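Etumari Two-Handle Electric Cooker

White base, stainless steel pot

Sold by Pusness Kitchen Goods, Clirnthorpe

In stock. Ships in its own box.

Why I carry this one

I've sold small kitchen stuff for 13 years now, and I get asked for the same thing over and over: something that plugs in, cooks one decent meal, and doesn't take over the counter. For a long time I sent people to the MacLeish single-handle model. It's fine! I still have a few of those in the back if you want one. But once the Etumari came along I started using it at home, and the MacLeish went to my nephew, so you can guess which one I like better.

It's a plain thing. There's a white base that does the heating and a steel pot that goes on top of it, and that's about all there is to learn. I use mine for noodles, oatmeal, soup, boiled eggs, rice when I'm paying attention, and a sort of bean stew that I won't give you the recipe for (it changes every time anyway).

What you get

The heating base, in white
The stainless steel pot
The power cord
A little instruction sheet, in English on one side

There's no steamer tray with this version. People ask me that a lot. The bigger one has a tray, but I don't stock the bigger one.

The handles

I'm a bit of a bore on the subject of handles, sorry. The pot has a long white one that gets narrower along its length, and the base has its own shorter one underneath, pointing the same way. So you can pick up the base to put it away, and you can take the pot to the table by itself, and you're not hunting around with a dish towel trying to find something to grab. I do line them up when I put it down, because I like how it looks and it saves room on the side I'm not working on.

If you're left-handed just turn the whole thing around. My brother-in-law does and he's never complained.

Cooking with it

Give it a first run with plain water before you cook anything, then dump that out. After that it's ready. Small pasta takes me 9 minutes from when the water's boiling, and I like mine pretty soft. Don't fill the pot to the rim or it'll spit starchy water down the side of the base, and then you have to clean the seam, and I hate cleaning the seam.

Stir oatmeal. I know the sheet says you don't need to. Stir it anyway.

Where to put it

Any flat, dry table or counter is good. I keep the cord at the back so it doesn't trail across the spot where I'm chopping, and I turn the handles in over the table, away from the edge, especially when the grandkids are over. Leave some space above it too, the steam will mark the underside of a cabinet sooner or later (ask me how I know).

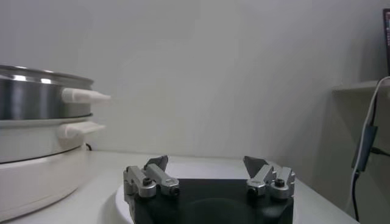
Cleaning

The pot washes up in the sink like any other pot. Steel shows every water spot, so if that bugs you, dry it right away with a soft cloth and it'll shine up nicely. Wipe the base with a damp cloth after you've unplugged it and let it cool. Please don't put the base in the sink. Please! I had one come back in June that had been soaked overnight and there wasn't a thing I could do for it.

Price and returns

$40, or $35 if you pick it up from the shop and save me the packing. You can return it unused in the box, and if it shows up dented or doesn't heat, send me a note and I'll swap it.

Holiday orders need to be in by 19th December. After that I'll still send it, but I can't promise when it lands.

Questions go to the shop email or just call, I'm usually in after lunch.

Marthinus Mokgethi
Pusness Kitchen Goods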